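Search this site Go

Bottled Drinks from the Stanar Shelf

Maëlle Boychuk keeps a shelf of bottled drinks in the back hall of her apartment on Stanar Street. She started it in August, when the import aisle at Kaplan Market doubled in size, and she now has notes on 442 different bottles. Most of them were bought, photographed, opened and drunk. The empties go out with the recycling, so the pictures and the notes are what is left.

This page covers the teas. Coffee, barley drinks and sodas have pages of their own. The full list is too long to put online in one piece, and the site host limits each page to 1,000 lines anyway.

The notes follow the same order every time: name on the label, what the label looks like, any printed code, and then how it tasted to one person. Maëlle drinks everything twice, once from the refrigerator and once at room temperature, usually at four in the afternoon. Bottles that were only available warm at the store get a night in the refrigerator first.

Jasmine teas

Jasmine is the largest group in the tea notes, with 18 entries. They run from plain unsweetened green tea to bottles that are closer to syrup. The sweet ones with honey in the name are the easiest to find around here. Kaplan has them by the door, and the Gosta Street grocery keeps a few in the cooler next to the tofu.

A lot of the labels use the same parts: a white flower, some green lettering, and a background color that tells you which flavor you have picked up. If you can't read the characters, the color is what you end up shopping by.

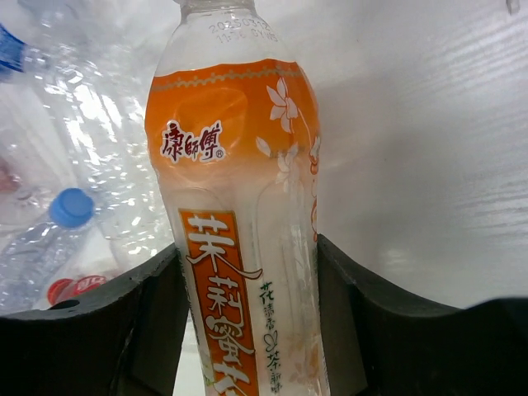

Master Kong jasmine honey tea. Orange label with white jasmine flowers, and the name 茉莉蜜茶 down the front in large white characters. Code on the shoulder looks like 20250312.

The name breaks down simply. The first two characters are jasmine, the third is honey and the last is tea. The brand name, 康師傅, is in red at the upper left of the label. There is a smaller column of green characters beside the big ones, and Maëlle has copied what she could make out of it into her notebook.

Taste: sweet first, then flowers, with not much tea at the end. Better cold. At room temperature the honey takes over and she didn't finish the glass. She gave it 6 out of ten cold and four warm. A squeeze of lemon helps. So does pouring it over a full glass of ice and waiting a few minutes.

Reading the codes

Many bottles have a line of small print on the shoulder, the neck or the cap. When it has eight digits in a row, it is usually a date written year first, then month, then day. Sometimes a time follows, and then letters and numbers that probably mean something to the plant. Whether the date is when the drink was made or when it should be used by depends on the country and the company, so look for wording elsewhere on the label before relying on it.

The codes are in the notes for a practical reason. Recipes change. Two bottles with the same name bought a year apart can taste different, and the code is the only way to tell later which one was being described. Dark ink on clear plastic is the easiest to read. Pale ink on a pale cap often can't be read at all, and those entries just say "no code."

Storage

The shelf is a plain Trorholm bookcase with the middle board taken out to make room for the taller bottles. It gets no direct sun. Labels fade in a window faster than you would think, and orange and red go first. An earlier set stood on the kitchen sill for one summer and the fronts came out noticeably lighter than the backs.

Unopened bottles stay upright. Opened ones go in the refrigerator door and are finished within two days or poured out. Milk teas get one day.

Sending in a bottle

Suggestions are welcome, especially for teas sold in smaller towns where the selection is different. Please send the name as it appears on the label, the store, the price, and the code if there is one. A photo of the front is enough. Please don't mail full bottles. One arrived cracked and it took over an hour to clean up the mailroom.

Oolong and black teas are being typed up next. The oolong notes are short. The black teas will probably be split between lemon and plain.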